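家里无线信号差，先别急着花钱：几条老办法，哪些有用，哪些别信

网上讲“家庭WiFi提速”的文章，十篇里有八篇是互相抄的。易拉罐剪开当反射板、路由器底下垫冰袋、手机上装个“一键加速”，评论区照样有人说亲测有效。我在自己家把常见的招数挨个试了一遍，有的试了不止一次，把结果记在下面。房子是老式的两居，承重墙不少，网线从门口的弱电箱进来，跟很多人家里的情况应该差不多。结构跟我家差得远的，请打个折扣看。

先说测速

多数人的“提速成功”都栽在测速上。早上测一次，晚上挪了路由器再测一次，数字变了，就算路由器的功劳。可晚上整栋楼都在看视频，早上没人用，这两个数字根本没法比。

我的做法很笨：同一台笔记本，放在同一张桌子的同一个角上，改动之前连测几遍，改动之后马上再连测几遍，掐头去尾看中间的。还要先拿网线直连路由器测一次。如果插着网线都跑不到套餐的速度，那毛病在线路或者光猫，折腾无线是白费力气。

我家办的是1000兆的套餐。第一次插线测，只有不到一百兆。查下来是墙里出来的那截网线水晶头没压好，八根芯只通了四根，网口自动降到了百兆。重新压一个头就好了，成本几毛钱。要是当时听了邻居的话去换路由器，钱花了，速度一点不会变。

顺便说一句，水晶头压完最好用测线仪过一遍。没有测线仪，就看电脑上显示的连接速率，写着100Mbps的十有八九是有线芯没通，或者中间夹了个老的百兆交换机。

摆放位置：有用，但没有传说中那么神

把路由器从弱电箱里拿出来，这一条我认。弱电箱多半是金属壳，门一关，信号在里面闷着。我家拿出来放到鞋柜顶上之后，卧室的视频不卡了，效果不用测速都能感觉到。箱子里的网线不够长，可以用一个直通头接一段，别把线绷得太紧。

至于“必须放在房子正中央”“离地一定要多高”，我持保留意见。房子正中央往往是过道，既没有插座也没有网口，为了这个拉一条明线，家里人天天绊脚。要紧的是路由器跟你常坐的地方之间隔了几堵墙、什么墙。隔一道轻质隔墙跟隔一道钢筋混凝土墙，差别比挪个一两米大得多。

不要放的地方倒是可以列一列：
电视机正后面。
鱼缸旁边，水对无线信号的吸收很厉害。
微波炉旁边，热剩菜的时候2.4G那个频段会受影响。
冰箱和墙的夹缝里。

放在柜子里行不行？木柜子问题不大，注意散热，别跟机顶盒摞在一起。镜面柜门就算了。
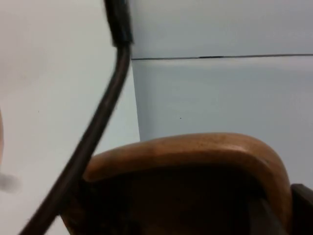 白墙前的深色弯杆

天线朝哪边掰

有一种说法流传很广，说天线要摆成某个固定角度，差一点都不行。我把家里那台的天线全竖着、一横一竖、全部歪倒，各测了几轮。隔一堵墙的位置，几种摆法之间的差别还没有同一种摆法前后两次测的差别大。

道理上，常见的棒状天线，信号是绕着杆子往四周水平铺开的，杆子顶端和底端的方向最弱。所以单层的房子竖着就行，懒得竖也没多大事。复式楼上信号差，可以试着把其中一根放倒。试一次，没变化就拉倒，不值得搭进去一个下午。

天线根数更不用迷信。外面能看见多少根，跟里面支持几路收发不一定对得上，有的机型把天线全做在壳子里，照样好用。买之前看规格表里写的是几乘几，看不到这一项的产品，我一般直接跳过。

信道：值得花十分钟

这条我原来不信，后来改了看法。楼里人多的话，2.4G频段会挤得一塌糊涂。手机上装个能看信道的软件，站在常用的位置扫一眼，看1、6、11这三个里哪个人少，就手动选哪个。选3、选8之类夹在中间的，两头都受干扰，一般不划算。

频宽也顺手看一下。2.4G设成20兆就好，设成40兆看着数字漂亮，在邻居多的地方往往更不稳。5G频段空一些，80兆通常没问题。

“自动选信道”好不好？看机器。有的只在开机时选一次，之后再挤也不换。我的那台就是这样，二月份我换成手动，之后没再动过。隔几个月扫一眼足够了，天天盯着软件调的人，多半是调着玩。

两个频段要不要合并成一个名字

厂家喜欢默认合并，宣传语叫“智能切换”。到了我家，手机走到阳台还死抓着5G不放，信号只剩一格也不换。分开起两个名字，自己决定谁连哪个，省心得多：电视、电脑、手机连5G，插座和扫地机之类的连2.4G。不少智能家电只认2.4G，配网的时候分开也容易成功。

家里老人不会切换的，还是合并着好。这事没有标准答案。

那些我不会再试的

易拉罐反射板。某一个方向也许能强一点点，代价是别的方向变弱，铝皮的边还割手。
信号放大贴纸。贴在手机背后的那种，纯属骗钱。
加速类应用。它能做的不过是清一清后台，跟网络没什么关系，广告倒是弹得很勤快。
每天定时重启。机器要是每天不重启就不行，那该修或者该换了。固件更新之后重启一次，平时不用管。

便宜的无线中继器我也不推荐。它用无线收、再用无线发，速度往往要打对折，而且很多人把它放在信号已经很差的房间里，收到的就是烂信号，转发出去当然还是烂的。非要用，放在路由器和那个房间的中间。

什么时候该花钱

该查的都查过，插线速度正常，位置也换了，里屋还是不行，那才轮到花钱。我的顺序是：能拉网线先拉网线，在里屋接一个做有线回程的无线接入点；拉不了线，再考虑组网套装；电力猫排最后，老房子的电路情况太复杂，同一款东西在别人家跑得飞快，在你家可能连网页都打不开。买的话，找能退货的店。

路由器包装盒上印的速度也别当真。印着3000的，是把两个频段的理论值加在一起凑的整数，一部手机同一时间通常只连其中一个频段，再扣掉各种损耗，跑到一半都算环境不错。家里是千兆以内的宽带，这个档次够用了，更贵的机型多出来的那部分，大多数人用不上。

最后提醒一件跟速度无关的事：管理密码。很多人家的后台密码跟无线密码是同一个，来过的客人都知道。改掉它，顺手把WPS关了，再看一眼已连接设备的列表，不认识的先踢下线，过一会儿看家里哪样东西喊断网。我踢掉的那个是自家的打印机。

3/29/26更新：有读者问旧路由器能不能留着用。可以，改成接入点模式，关掉它的DHCP，用网线接在主路由的LAN口上。前提是厂家还在给它出安全更新，停更好几年的，就别再接进家里的网了。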